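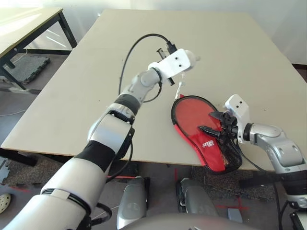
Can a robot tidy up after games night yet?

Zippers, it seems, are the new stairs. Upendo Mwakalinga has spent most of March on one chore, getting a two-armed robot to put table tennis gear away, and she's having a great time with it. The red paddle case is her favourite test. It's soft, it slides on a smooth tabletop, and the tag or zipper pull is tiny (try it with oven mitts on and you'll get the idea!). One arm has to hold the case steady while the other goes after the pull.

So far the Jundano team has got the whole job down to 90 seconds on a good run, and the robot managed it 8 times in a row last week. Change the colour of the case and things get wobbly again. Montserrat Goicoechea is trying the same routine with pencil cases and a lunch bag, and towels are next on her list.

Would I let one loose in my kitchen? Not this year, but I'd love to see it try the sock drawer.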